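Climville Distribution – Internal Help Desk
Ticket 132
Site: Rarthorpe, returns hall
Category: Automation / sorting arm / "other"
Priority: Medium (requester entered "Existential", field has been corrected)
Opened by: Lwazi Magagula
Assigned to: Ashwin Thampi
Status: Pending

Description of problem

The new arm stops in the middle of the shift and asks for help. It does this politely, with an amber light and a chime, and then it does nothing else until one of us walks over and presses Acknowledge. We were told in September that the arm would free us up for more interesting work. So far the more interesting work is pressing Acknowledge.

It happened 12 times on the early shift. I have attached the stop log. The reason given every time is "Target not found." The target was a box of returned bath mats. I found it right away, and I wasn't wearing my glasses.

Steps to reproduce: put a box in front of it after the morning break.

Expected result: picks up box.

Actual result: thinks about box.

Update, 7:40 a.m. – Ashwin Thampi

Thanks for the log. I've looked at the stops and they all fall in the same stretch, after the station has been paused and resumed. Before the break it ran clean. Can you tell me how it's being paused? There are two ways: Hold on the touch panel, or the gray key switch on the post.

Update, 8:05 a.m. – Lwazi Magagula

Key switch. We were trained on the key switch. The training was 30 minutes long and 9 of them went to the key switch, so we feel strongly about it.

While I have you, could somebody look at the chime? It's the same one as the microwave in the break room. People have been getting up for their soup.

Update, 8:20 a.m. – Ashwin Thampi

The key switch cuts the arm's drives but leaves the planner running. When you turn the key back, Waso (the planning software) picks up with the bin positions it had before the break. If the bins were swapped in the meantime it reaches for where things used to be, doesn't find them, and stops.

Please use Hold on the panel for breaks until further notice. Hold, wait for the panel to say Parked, then go. On return press Resume and let it do its look-around before anyone touches a bin.

I've logged the chime as a separate request.

Update, 10:50 a.m. – Lwazi Magagula

Did as told. Hold, Parked, coffee, Resume. The look-around takes long enough that three of us stood and watched it, which I suppose counts as a team meeting.

It then ran properly for the rest of the morning. I'll give it that. It's good with the heavy boxes, and my shoulder has stopped complaining for the first time since I started in returns. I would like this entered in the record, since all my other remarks about the arm have been.

After lunch: two stops. Different reason this time, "Reach limit." Both at the left-hand bin.

Update, 2:15 p.m. – Ashwin Thampi

Was the left bin moved?

Update, 2:20 p.m. – Lwazi Magagula

It was moved a hand's width or so. It used to stand where a person would want it. Then we got the floor plan that says where the arm would want it, and Arabzadeh line came by for their pallets and bumped it, and we put it back where a person would want it. Old habits.

Is there a way to tell the arm the bin has moved, or do we all move around the arm now? I'm asking for the whole shift. It comes up.

Update, 3:30 p.m. – Ashwin Thampi

Fair question. There is a way, it just isn't on your panel. Bin positions are set from the engineering login. I'm asking for the shift lead at each station to get a "Bin moved" button so you can re-teach it yourselves. Until that's approved, tape marks on the floor, sorry.

For the reach limit I've gone back to the simulator. Same gripper style, bare room, no bins and no stock, so the only things to worry about are the floor and the two walls where they meet. I start with the fingers apart and nothing between them, pointed toward where the floor meets the wall, and then send the move from your log.

Results so far:

Run 1, bin position as on the floor plan: completes.
Run 2, position shifted to match your description: stops, "Reach limit."
Run 3, shifted, wrist allowed to turn the other way: completes, slower.

So the arm can get there. It had been told not to turn that way by whoever set up the station, and there's no note saying why. I've asked. Start view from the simulator is attached for the engineering side.
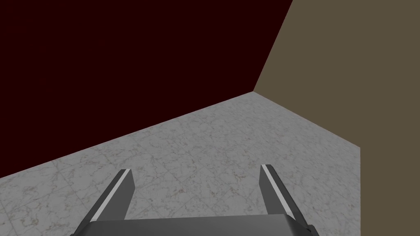

Comment – Lwazi Magagula

So it gets a whole empty hall to practice in, with no pallets coming through and no one asking it where the tape gun is. I'd have liked that in my first week. My questions about run 3: how much slower, and does the wrist turning the other way swing it toward the person at the label printer? Because that's the reason there's no note. The note was a man, and he took the voluntary package in the summer. He stood at the label printer and he asked for it not to swing at him.

Update, 4:10 p.m. – Ashwin Thampi

That is very useful and I wish it had been written down. Leaving the wrist setting alone. Run 3 is withdrawn. I've added your comment to the station file word for word, minus the tape gun.

Revised plan:

1. Left bin goes back to the floor plan position, tape marks to be laid tonight.
2. Pauses by Hold only. I'll put a cover over the key switch with a label. It still works as it did, it's just a little harder to use out of habit.
3. Request filed for the "Bin moved" button.
4. Anyone who has worked returns for more than a year gets asked, before the next settings change, what they know about the station.

Update, 4:25 p.m. – Lwazi Magagula

Number 4 is going to take you longer than you think. Bring a chair.

Please keep the ticket open until the button turns up. Also the new chime was installed while I was typing. It's now the same as the fire door.

Status changed: Pending, waiting on approval
Linked request: Chime, sorting arm (reopened)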